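Stop shipping cameras with the old firmware in the box

12th August

Quick one, typing this on my lunch break so forgive the state of it.

I bought the Stadberg body in May. Not cheap, just under 2000 with the tax, and the store threw in a strap I'll never use. Got it home, charged it, turned it on, and the first thing it asked me to do was update. Fine. Except the update wanted the desktop app, the desktop app wanted an account, and the account wanted my birthday and my "shooting interests". All this before one picture.

And the reason for the update? Card errors. The release notes say so, in one line near the bottom: "improves stability with certain memory cards." Certain cards. Which cards? They don't say. I own two brands, Rikeo and Stuvent, and I have no clue if either of them is on the list. So every time I shoot something that matters I have a little knot in my stomach.

My beef is with that one line. Not the bug. Bugs happen, I write bad spreadsheets for a living, I get it. But whoever fixed this knew exactly which cards were failing. They had to. You can't fix a thing like that blind. Then somebody further up took that list and boiled it down to "certain".

People on the forums say I'm being dramatic. Just update and move on. OK, but think about who doesn't update. My neighbor has the same body, bought it before me, and he still runs whatever came on it. He doesn't read forums. He doesn't have the app. He shoots his kid's ball games and he thinks the camera is perfect, and maybe for him it is. How would he know? There is nothing on the body or in the box that tells him.

The usual answer is that the notes have to be short becuase nobody reads them. Well, I read them. Lots of us read them. And the ones who don't aren't hurt by a few extra lines. Agbayani, the little flash company, lists every fix with the serial range and what you'd see if you had the problem. Their last one had 14 items. Took me maybe a minute to read. I knew right away that mine was fine and went back to work.

That's a flash trigger company with a web site that looks like a yard sale. If they can do it so can the big guys.

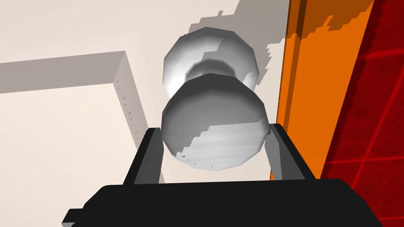 Then there's the support line. I called. Waited, got a very polite person who read me the same sentence off the release notes. Certain memory cards. I asked if she could see which ones. She said that information was "not available at this time" and would I like to take a survey. I gave the survey a 10 for her and left the comment box for everybody else.

What I'd want isn't much. Name the cards. Put the firmware version on a sticker on the outside of the box so I can see it at the counter. Let me update from the card slot with no account — they used to do this, my old body does it in a minute flat. And date the notes, for crying out loud. The page I was looking at had no date on it anywhere.

I still like the camera, by the way. The grip is great, the files are lovely and the shutter sound is the best I've owned. I'm keeping it. But I shoot a cousins wedding next month and I'll be swapping cards every hour like it's the old days, over one word in a release note.

Anyway. Lunch is over. If you have this body and a Stuvent card and it's been locking up on you, please post the version number, it's under the wrench menu, last page.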